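## Changes to the snack and drinks shelf from January

The honesty shelf on the second floor at Drekholm moves to the ground floor in January, next to the post trays. The old spot was fine when the building had one tenant, but people from the Kodambridge side have been walking up two flights for a packet of crisps, and the landing gets crowded at break time.

The new shelf is wider and has its own fridge. Cold drinks will be sold from the fridge only, so please don't leave cans on the window sill. Milk stays where it is, in the kitchen, and is still free.

Prices are mostly as before. Tea and coffee pods go up slightly after the supplier, Geltari, changed its rates. Fruit is now delivered twice a week instead of once, in smaller boxes, as a lot of bananas were going to waste.

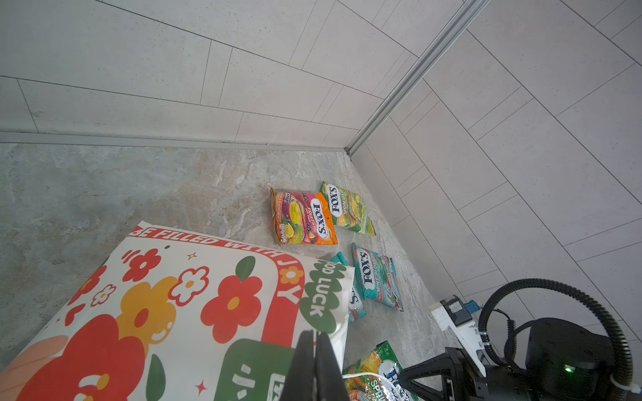
**Facilities and Site Services**

Sweets were the most requested item in the autumn survey, which had 43 replies. Fruit flavours came first and mint second. Chocolate did badly, mainly with people who sit on the sunny side of the building. We will keep a mix of bagged sweets on the shelf and change it every month or so – if something doesn't sell, it won't be reordered.

Payment is by card reader or by the tin. The tin will be emptied at 8 each morning, and we can't give change for notes. If the reader is offline, write your name and the amount on the pad and pay later in the week.

A few people asked about allergy information. Loose items such as flapjacks will have a printed label on the tray. For anything in a packet, please check the wrapper, and don't decant sweets into bowls.

Suggestions for new items go to Naheed Usmani, either by email or on the sheet beside the fridge. The sheet is replaced at the end of each month.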